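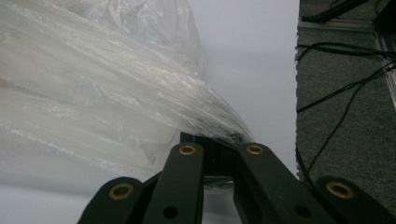

A hand-held gripper closes on a sheet of plastic at a table.

The safety engineer has read the draft guide twice and is not sure it deserved the second reading. It runs to 162 pages, it covers how people should use hand-held gripper tools when they record handling tasks for robots to learn from, and it was written by a working group led by Nollberg, a firm that sells training on how to follow guides of this sort.

"I don't say that makes it bad," she said. "I say it makes it long."

She has spent most of her career inspecting packing lines and now advises smaller companies, Halletti and Toprak among them, on what to put in their house rules. She agreed to talk on condition that she not be named, as two of her clients have signed up to the draft already and a third is being pressed to.

Her first complaint is with the section on work areas. The draft asks for "a tidy and suitable environment." She wants to know who decides.

"Suitable for what? You can have a spotless tabletop and a nest of cable on the floor next to it. Does that pass? I've read the section and I couldn't tell you. If I can't tell you, the person holding the tool at four in the afternoon certainly can't."

She would replace the whole section with one line: cables are to be tied down or run outside the space where anyone stands. A supervisor can check that by looking at the floor.

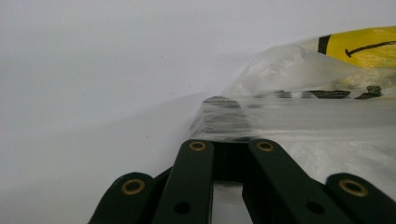 Soft packaging gets 3 paragraphs in the draft, and she thinks it should get a chapter. Thin film folds, slides and sticks to itself, and people reach in with the free hand to straighten it. The guide says operators should "avoid unnecessary contact with moving parts." She read the phrase out to me and put the page down.

"Every one of them will tell you the contact was necessary. The bag was slipping! Write that the free hand stays off the item while the fingers are moving. Then you've got a rule. What they've written is a wish."

I asked whether firm rules might slow the work so much that people would ignore them. She allowed that they might. Kesico, which ran a trial of the draft in October, reported 400 sessions without an injury, and the working group has leaned on that number ever since. She doesn't think it shows much.

"Those were people who knew they were in a trial. They'd been trained that week. Come back when it's a temp on a second shift, and ask how they recorded the near misses. I did ask. There was no form for near misses." 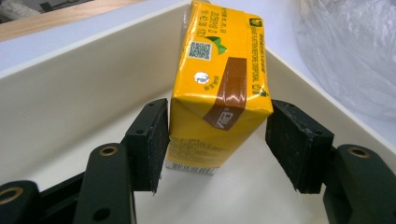

On the tool itself she is a little kinder. The draft calls for a look at the finger pads before each session, and she likes that. What she doesn't like is that it never says what a bad pad looks like. How much wear is too much? Does dust count? She'd want a page of photographs, good pads and bad ones side by side, pinned up where the tools are kept.

She would also like a plain rule on food and drink packages. A full carton can burst if it is squeezed hard enough, and the draft treats it the same as a block of foam. Her own house rule tells staff to test the grip on a spare first and to keep a cloth within reach. The cloth, she said, was the part clients laughed at, and the part they kept.

Will any of this get into the final text? Comments closed on 26 May 2024, and she sent hers in with a day to spare. She got an automatic reply thanking her for her interest in the training program.

"I haven't signed up," she said.

She doesn't expect the guide to do harm. Her worry is that a company will put it on a shelf, tell its insurer that it follows good practice, and change nothing at the table. She has told her clients to keep their own rules, which fit on 2 sheets of paper, and to wait and see what the next draft says about cables.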